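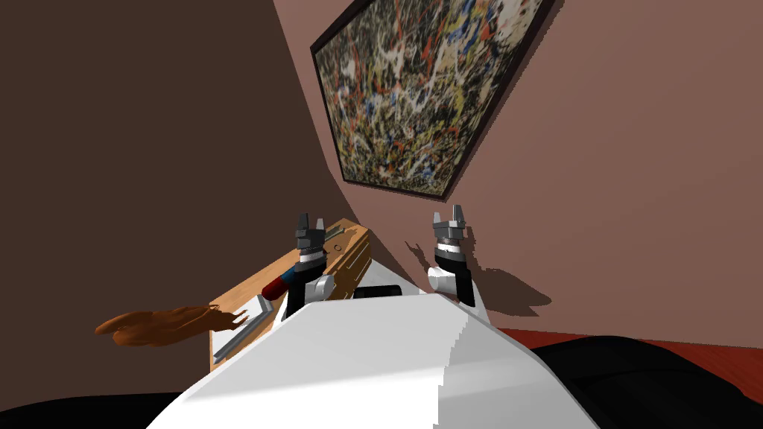 Vasholm planner gallery

Vasholm is our motion planning and control stack for two-armed robots. Most of the work happens in simulation, in a set of furnished rooms we call Stastdale. The February build runs 1,822 planning problems each night, split over 23 room layouts, and takes over 3 hours on the office server.

Rooms and layouts
Wall colors, pictures and furniture are swapped between layouts. The perception module gets the rendered view only – no object list from the simulator.

Two arms, one plan
Both arms are planned together as a single chain. Planning them one after the other was faster, but the second arm often had no path left.

Small parts on a table
Thin cylinders and flat bars are the hardest grasps for us. Soltlow, our grasp scorer, still ranks too many approaches that bring the fingers into the tabletop.

Shadows
Shadow rendering stays on for all test runs. Version 2 of the segmenter sometimes labeled an arm's shadow on a wall as part of the arm, and the planner then steered around it.

Layout files and the Cheung log viewer are on the downloads page.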